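4.2 Placing the Jenden Air Monitor

The monitor must be placed in the room where it will be used before it is paired with the Dalisay base unit. Allow 11 minutes for the sensor to settle after it is first switched on.

1. Remove the film from the sensor grille.
2. Insert the two batteries supplied. Close the cover until it clicks.
3. Set the monitor upright, with the grille facing the room.
4. Press and hold the side button until the light turns green.

Note: Readings taken while the light is amber are not stored.

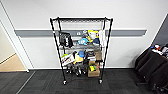

Air must reach the monitor from all sides, including from underneath. Do not place it inside a cabinet, behind a curtain or directly above a heater. An open wire shelf is suitable, and a top shelf left clear, as on the black unit shown, is preferred to a crowded one. Where the shelving has casters, move it to its final position before starting step 4.

Caution: Do not spray cleaning products near the grille. Wipe the case with a dry cloth only.

5. Enter the room name on the base unit and select Save.
6. Record the placement in the site log - the room, the height and the name of the person responsible.

The monitor stores up to 1,095 daily readings. When the memory is full, the oldest reading is replaced.

Section revised 3/23/18. Approved by Bernice Darko, Fimovex Product Support.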